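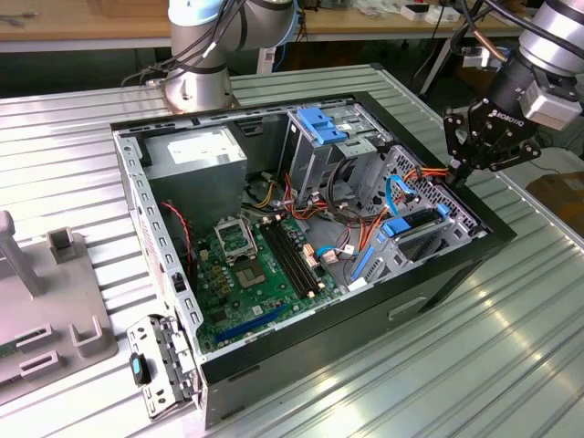

图1 双臂拆解工位。机箱侧放，盖板已取下，右臂夹爪指尖落在线束末端一带。

自动化设备采购与预算 第三讲讲义
主题：报价单以外的那些钱
2021年9月6日
主讲：Imke Haberkorn
讲义整理：Rogério Prado

分享 7　评论 4

一、从上一讲没算完的账说起

上一讲末尾留的题目是：Casham 回收中心打算建一个台式机拆解工位，两条机械臂，拆内存、拆线、拆硬盘架，请各组报一个总价。交上来的作业里，大多数组把两条臂的价格加起来，再加一个夹爪，乘上税率，画了一条漂亮的双横线。有一组还打了九折，理由是“可以谈”。

谈当然可以谈。可是请把图1再看一遍，这回不看机器人，只看除机器人以外的东西。台子要钱，台面是一条一条带槽的金属，机械臂底座就装在上面。臂上挂着的黑色线缆要钱，挂得不好还要再花一次钱。台子左边那个灰色的夹具件，有立柱，有方口的座，有U形的座，这种形状在供应商的标准目录里通常找不到，要有人画、有人做，多半还要有人重做。桌上那台机箱，看上去最不值钱，却是整个预算里最难估的一项，原因见第四节。

本讲的目标很朴素：大家做完预算以后，半年之内不用再去找 Gerd Stöcker 签追加单。Gerd 是 Casham 的财务主管，他签追加单时从不抬头，很多人宁可他骂一句。

二、预算表的骨架

Casham 项目最后用的表共13行。我把它归成五块来讲，各块的大小差得很远，请不要平均用力。

（1）本体与末端
机械臂、控制器、夹爪、指尖、腕部的附加模块。报价最清楚的一块，也是大家花时间最多的一块。两家供应商为了一点折扣来回发邮件，能发一个季度。需要盯住的是“含”与“不含”：控制器含不含，示教器含不含，通信接口的授权含不含，夹爪与法兰之间的转接件含不含。Itodetti 的第一版报价里，转接件写在第四页脚注，字号比页码还小。

（2）台面、底座与治具
台面要平，要硬，要能拆能改。带槽的台面比实心板贵，但是换布局时不用重新打孔，这笔差价在第一次改布局时就回来了。改布局的次数，请按你估计的次数再加倍。

治具单列一行，千万不要塞进“杂项”。杂项是预算表里最先被砍的，而没有治具，工件每次摆放都要靠人的手感，节拍表就成了文学作品。

（3）线缆、气路与安装
线缆的长度按走线路径算，不按直线距离算。听起来像废话，去年仍然有一组按直线距离买，结果臂可以动，只要它不往左动。多关节的臂，各轴转到极限位置时线缆需要的余量都不一样，请在图纸上把最难受的那个姿态画出来，再量。

（4）试验用料
见第四节。

（5）人和时间
集成商的人天、自己人的人天、培训、安全评估、停工等待。多数人把自己人的人天写成零，说反正工资已经发了。Gerd 对此的批注是：那么请问他们原来在做什么？

三、夹爪和指尖：便宜东西怎么变贵

图1右侧是一个两指夹爪，外面的连杆和轴销都露着，机身上印着 ROBOTIQ。选什么牌子不在本讲范围内，选型是 Florence MacLeod 第五讲的内容，有意见请攒到那时候向她发表。我这里只讲怎样给这一类末端做预算。

两指夹爪的好处是通用，坏处也是通用。夹硬盘架可以，夹内存条边缘也许可以，夹一束软线就要看运气。机箱里头的情况大家都看得到：橙的、红的、黄的电源线从空处横过去，旁边一根粗黑线绕了个弯，宽窄不一的接头散在各处。手指要伸进去，还不能碰到别的东西。标准指尖大概率嫌粗，于是就要定制。

Schwerdtfeger 给我们的定制指尖报价是每对550欧元，交期另算。单看这个数字不吓人，麻烦在“对”字后面。第一对用来发现尺寸错了，第二对用来发现材料错了，第三对能用，然后需要一对备件。请按四对列，共2,200欧元。审批的人会问为什么要四对，你就把上面这句话原样念给他听。

指尖还有一件附带的事：换指尖要重新标定。标定不要钱，但要人，要时间，要一块标定板，而标定板总在另一个项目组的柜子里。

本节课堂讨论：有人提出可以自己用三维打印做指尖。可以，我赞成在试验阶段这样做。打印件请也写进预算，包括材料、机时和打坏的那些。写得少一点没关系，写成零就不行，写成零等于宣布以后不许用。

四、工件：预算表里最不听话的一行

回到那台机箱。如果明年要拆的一万台全是同一个型号，本课可以提前结束。实际送到 Casham 的货，来自学校、诊所、保险公司和各家的地下室，型号多得没有道理。

请注意图中这一台的几个细节，它们都会变成钱：

硬盘架顶上有一个蓝色的塑料卡扣，下方的支架上也有蓝色的。生产厂把供人手去碰的地方做成显眼的颜色，这对视觉识别是好消息。坏消息是别家不一定用蓝色，有的卡扣和机箱一个颜色，相机看了跟没看一样。

内存槽四条并排，两端有浅色的锁扣。打开锁扣需要的力和方向，各家不同，同一家不同年份也不同，老化以后又是一种。

处理器的固定架在图里是掀开立着的。你的流程从掀开以后算起，还是从掀开以前算起？这句话写进需求书是半行字，写进合同就是几周的工作量。我见过双方都以为对方负责掀开的项目，验收那天大家围着一个小铁框站了很久。

后部有一块扩展槽的挡板向外翻开，悬在台面上方。它翻开以后占的空间要算进工作区，碰撞模型里也得有它。很多碰撞模型是照着关好盖的机箱画的。

所以试验用料要按型号买，不能按台数买。Casham 的做法是从待处理的货里抽样，按型号归堆，每堆留几台完整的、几台可以弄坏的。财务会说这些货本来就是废品，不花钱。仓储要花钱，搬运要花钱，登记要花钱，按规定擦除硬盘数据也要花钱。这一行我们列了2,650欧元，是整张表里被追问得最久的一行，也是最后唯一没有超支的一行。

五、交期与付款节点

钱有钱的表，时间有时间的表，两张表要放在一起看。单独看，每张都很合理。

Casham 项目里最慢的一项是控制器，合同写明18周。于是所有人都围着它排计划，把别的事往后放：“反正控制器没到。”等控制器到了，发现台子没有调平，电源插座在房间的另一头，安全评估的表格还没有人填过姓名。请反过来排：把最慢的那一项到货的那天当作考试日，此前能做完的都做完。

付款节点的几条经验：

预付款越低越好，但是低到供应商不肯排产就没有意义了。

到货款与开箱检查挂钩，不与送货单挂钩。送货单上签的是“收到箱子”，箱子里是什么另说。

验收款与工件挂钩。验收条款里要写明用哪些型号、摆成什么姿态、连续做多久、失败怎么算。夹住了又滑掉算不算失败？插头拔出来了、线也断了算不算成功？两边的律师都喜欢这类问题，最好在他们喜欢上以前就写清楚。

尾款请留到陪产期以后。陪产期哪怕只有几周，供应商的电话在此期间格外容易打通。

财年的事单独提一句。很多单位到了12月忽然有钱，要求当月花完。这时候买进来的设备，往往配置很高，用途很虚。要是你碰上这种好事，先买备件、指尖、线缆和备用的治具，它们单价低，走流程快，明年一定用得上。机械臂可以再等等，它不会因为你没买而伤心。

六、租、借、买旧

Stirkwood 有一家做二手设备的，仓库很大，态度也诚恳。他们的清单我看过，臂的价格很诱人，控制器的软件版本没有写。二手臂要问的事情按先后排列如下：

原厂还给不给这个版本做维护；
授权能不能转让，转让要不要付钱；
运行小时数由谁出具，能不能在控制器里查到；
原先干的什么活，搬运和打磨对关节的损耗差得远；
线缆包在不在，在的话换过没有。

回答里出现“应该是”三个字的，请在价格后面加一行检测费。

租赁适合还没想清楚流程的人，也就是大部分人。租期按试验阶段的长度再多留一截，提前还可以，续租的价格一般不太友好。租来的臂装在自己的台子上，台子和治具仍要自己出钱，这一点在租赁合同里不会提醒你。

借，指向隔壁系所或兄弟部门借。价格为零，代价是以后每次开会你都欠着一个人情。本课不提供人情的折算办法。

七、常见错误（摘自往年作业，已隐去组名）

“安全围栏：暂不需要，大家会小心。”

“培训：由供应商安装时顺便进行。”顺便的意思是，安装工程师收拾工具时对着你们讲了一遍，说的是他的方言。

“不可预见费：无。”不可预见费写零，表示一切都已预见。敢这样写的同学，我建议改行。

“相机：使用现有手机。”

“桌子：利旧。”利旧的桌子在机械臂加速时会跟着走。走得不远，但方向很坚定。

“两条臂，因此效率为两倍。”两条臂伸进同一个机箱，有一部分时间是在互相让路。请在节拍表里给让路留一栏。Anneliese Haberkorn 做过一份详细的干涉分析，放在课程网盘里。她是我姐姐，批改时不会因此对她手软，对你们也一样。

八、作业

以 Casham 工位为对象，重做总预算，交一张表和一页说明。

要求如下。表的行数自定，治具、指尖、试验用料、内部人天必须各占一行。每一行注明依据：报价、合同、同类项目，或者“猜的”。写“猜的”不扣分，猜了却写成“市场调研”要扣。说明里请回答：若总额被砍掉一成，你先动哪一行，动了以后哪件事做不成。回答“各行平均砍”的，请先去 Gerd 那里旁听一次预算会再来交。

另附一张时间表，标出最慢的一项，以及它到货以前谁在做什么。

说明一页就是一页，缩小字号的办法我读书时也用过。

九、下讲预告与勘误

下一讲：维护合同怎么读，备件清单怎么砍。请带上各组现有的维护合同，找不到合同的组带上正在找合同的那个人。

第二讲讲义里折旧年限的表格，表头两列写反了，已由 Rogério 改正并重新上传。按旧表做了作业的组不必重做，在首页写“旧表”二字即可。

站内搜索　请输入关键词　搜索

自动化设备采购与预算课程组　版权所有　联系我们　返回顶部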